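Hard Water in Domestic Kitchens: Scale, Stone and Sealants
Speaker notes, Angeliki Raptis
Heltholm building services meeting, December 2019

Slide 1. Title
Introduce self. Thank Magdy Tawfik for the Milleck water data. State scope: cold and hot supply to the kitchen sink, plus the surfaces next to it. Boilers and dishwashers are out of scope; refer questions on those to Rosalba Marino's session.

Slide 2. What hardness is
Dissolved calcium and magnesium, reported as calcium carbonate. Two units in common use in the US: milligrams per liter and grains per gallon. One grain per gallon is 17.1 mg/L. Check the unit before comparing reports. The Milleck supply tests at 11 grains per gallon, which puts it in the "very hard" class on the usual scale (above 180 mg/L).

Slide 3. How scale forms
Two routes. Heating drives off carbon dioxide and calcium carbonate comes out of solution. Evaporation leaves behind everything that was dissolved. Heater elements scale by the first route. Sinks and counters scale by the second. The deposit is chemically similar in both cases but the remedy differs, and the audience tends to mix them up. Pause here for questions.

Slide 4. Where it collects at the sink
Aerator screens, the base of the faucet, the joint between sink and counter, and any low point where water stands. Dark finishes show the deposit earlier than light ones. The amount deposited is the same.
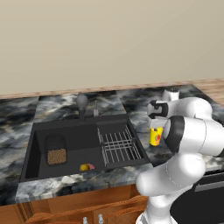
Slide 5. Acid and stone
Marble is mostly calcium carbonate. So is scale. Any acid that dissolves the deposit will dissolve the polished surface under it. Vinegar, citric acid and most retail descalers are unsuitable on marble for this reason. The dull mark left behind is an etch and has to be repolished. Sealer does not prevent it. Penetrating sealers slow the uptake of liquids into the pores and leave the surface crystal exposed.
Granite is mostly silicate and tolerates mild acid for short periods. Some stone sold as granite contains calcite. Test a hidden spot first.

Slide 6. Mechanical removal
Plastic scraper held flat, then a pH-neutral stone cleaner. Thick deposits at the faucet base: soften with plain warm water on a cloth, scrape, repeat. Avoid abrasive pads on polished stone. Annunziata Fiore has a demonstration piece at the back table; point people to it at the break.
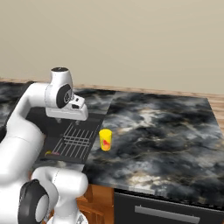 Slide 7. Treatment options
Ion exchange: removes calcium and magnesium, adds sodium. Needs salt, a drain and periodic regeneration. Leaves the total dissolved solids close to unchanged, so spots still form on drying, but they wipe off with water.
Reverse osmosis: low flow, suited to a separate drinking tap.
Magnetic and electronic devices: published results are inconsistent. Do not get drawn into a debate on this one.

Slide 8. Jetwood trial
31 apartments, all on the Milleck supply. Ion exchange units fitted in August. Ada Sanna ran the site visits and holds the raw sheets. Report only what was measured: hardness at the kitchen cold tap and condition of the aerator screen. Counter condition was not recorded. 2 apartments dropped out when the tenants moved.

Slide 9. Sealant joints
Use neutral-cure silicone next to marble. Acetic-cure products release acetic acid while setting and can mark the edge. De Luca will supply the joint detail drawing on request. Handout has the order form on the reverse.

Slide 10. Questions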